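Home Topics Ask Unanswered Sign in

Can you still get into the Flullovham finale taping without a ticket?

Asked by Leidy Mosquera in TV & Celebrity

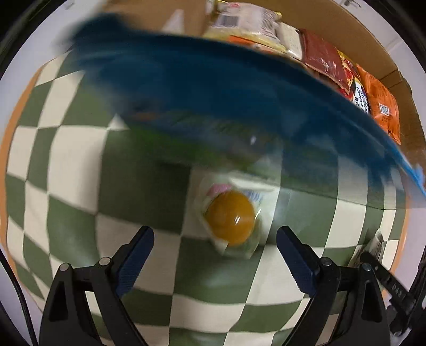
So my sister and I have watched every single season of Flullovham (yes, even the bad one) and they're taping the finale on a Tuesday in April. Tickets were gone in 20 minutes. I heard there's a standby line – is it worth it, and does the cast ever come out to say hi afterward?

Print this page | E-mail this page

Lerato Steyn answered:
I did standby last year! The studio holds 900 and they always give away more tickets than seats, so go early. I was number 40 in line and got in, but my cousin at 30 didn't want to sit apart from her friend and missed it. Dress warm, bring a snack, and they WILL take your phone at the door. Perrine Picard signed stuff by the side gate after – she was so sweet.

Tumelo Ngcobo answered:
just watch it at home, they cut half of it anyway

Negin Rostami answered:
Side gate is closed now, I think. Try the parking lot end.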